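Notes from the packing line, April 2024

I have been asked a few times now what changed at work once the pick-and-pack cell went live, so I am writing it down while the details are fresh. Background for anyone new to this blog: I work in the small-goods section at Wotmont, where we put together mixed snack boxes for mail order. The cell is built by Plerkska. Our part in it is grip data, gathered by hand on soft packets.

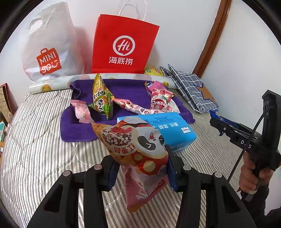
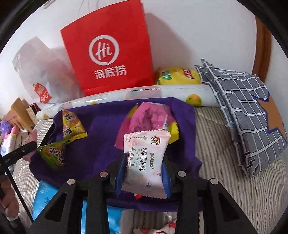

Crinkly wrappers and crimped edges, held in blue-padded fingers.

Soft packaging is the hard case. A rigid carton has known faces and a known centre. A chip bag has neither, and its shape changes once the fingers close on it. In December the cell was dropping or crushing 12 packets in every 600, and nearly all of those were pillow bags. Cartons gave no trouble at all.

The fix had two halves. Plerkska retrained the grip model on 333 new recordings made by our own packers, and we slowed the closing speed for anything flagged as soft. The reject count is now 3 in 600. Throughput on cartons is unchanged. Throughput on bags is a bit lower than it was, and I would like that back eventually.

As for the people, the head count in my section is the same. The jobs are different. Two of us used to stand at the belt for a full shift, and now we rotate between the belt, the exceptions bench and recording. The exceptions bench takes whatever the cell refuses, which means you get the torn, the overfilled and the badly sealed one after the other with no easy ones in between. It is slower work and it is more tiring on the eyes. My wrists are better than they have been in years.

Recording has its own skill. You have to move at a steady pace and let go cleanly, and most packers have habits that work against both. Afia Quaye was the fastest on the belt and had to unlearn a little flick she used to seat packets in the box. The model had picked it up from her first batch and was tossing sachets.

Two complaints remain open. Recording time was not counted toward the shift bonus until we raised it, and the back pay has still not come through. The job title on our paperwork is also unchanged, so anyone applying elsewhere has to explain what they do in a cover letter. Mensah, the contractor that handles our rosters, says the new title has to go through their system first.

Next is the Sostano order, all twist-wrapped candy in mixed sizes. I expect the exceptions bench to be full for the first few weeks. I will post the reject numbers when I have a clean month of them.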